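Kalside Estimator's Scale Rule

A triangular scale rule for people who price buildings off paper drawings and would like to go home at a reasonable hour. Six scales, three faces, and no battery to die halfway down a wall schedule.

Who it's for

Estimators, cadets, site managers and the project director who "just wants to check one thing." Nerys Rosser in our trade office has used hers since October and has lent it out once. She does not plan to repeat this.

What you get

Color-coded grooves, so you stop measuring a stairwell at the wrong scale – an error that looks small until the concrete turns up. The numbers are engraved and filled. Edges are square enough to rule a line against, though Remo Fiore still prefers the side of his lunchbox.

Details

Length: 12 inches
Body: aluminum, satin finish
Weight: 70 g
Sleeve: included, easily lost
Warranty: 5 years, bending excluded (you know who you are)

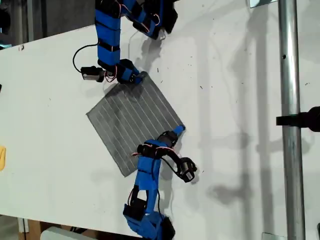
Ordering

Singles ship from stock. Boxes of 53 are a Setis packing decision we inherited and have stopped arguing with. For orders over 1000, ask for Oluf Laxdal, who can add your company name to one face. Please check the spelling before you approve the proof. He will print exactly what you send.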